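Been reading a photo book this week: *Jirnthorpe, Early Shift*, put out by Gritano in October. Posts below as I get through it.

**1/** The pictures were all taken in Jirnthorpe in 2000, the last full year the fish market was open. Black and white, one town, mostly the same few streets.

**2/** You get very little sea. The photographer stays up by the bus station and the market hall, and most of the people are waiting for something or eating.

**3/** My favourite is a woman in a cafe doorway at 6 in the morning, coat over her apron. It has a double page and the fold misses her face, thankfully.

**4/** Captions are at the back, street and time only. I kept flicking to and fro at first, then gave up and read them all in one go afterwards.

**5/** The essay is too long. It spends more than 6 pages on the history of the harbour wall, and there isn't one picture of the wall in the book.

**6/** Printing is good. Dudek did the earlier Tillholm book as well and the blacks in that were muddy. These are much better, especially the night ones.
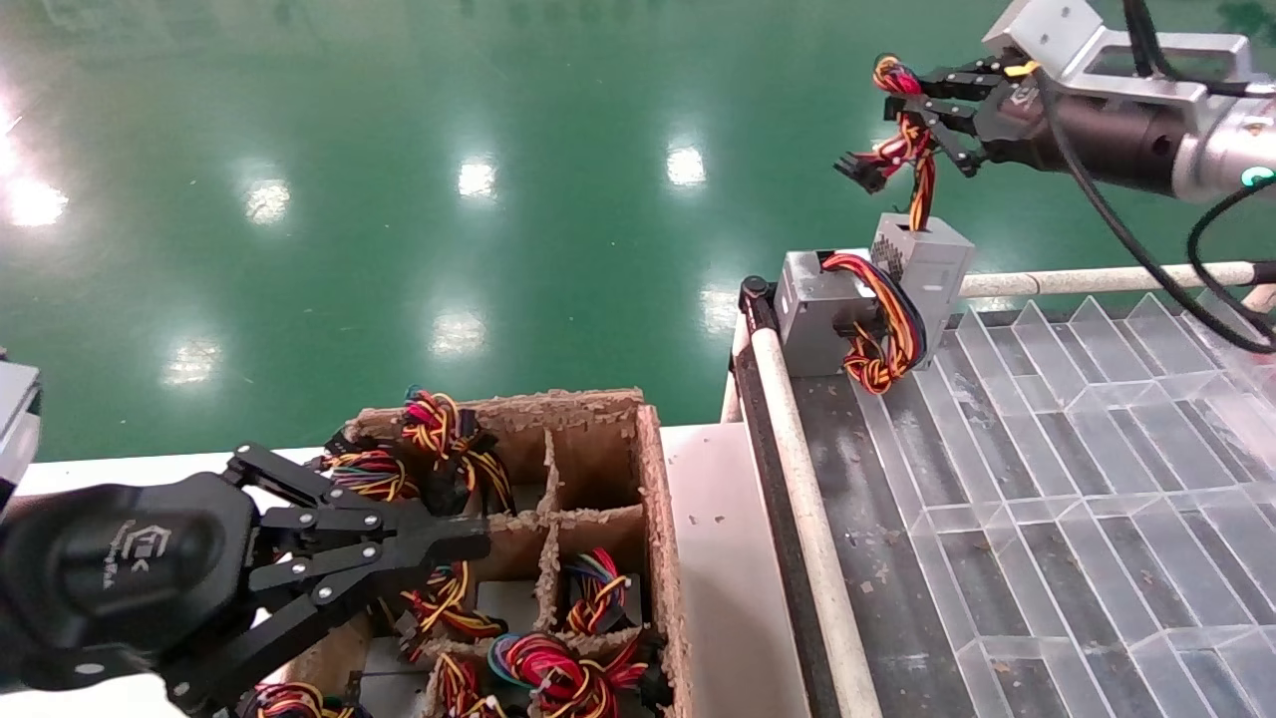

**7/** Paperback only so far. The spine on mine has creased already, so open it gently. I'd still buy it over the Tillholm one. Library copy is on order if you'd like to look first.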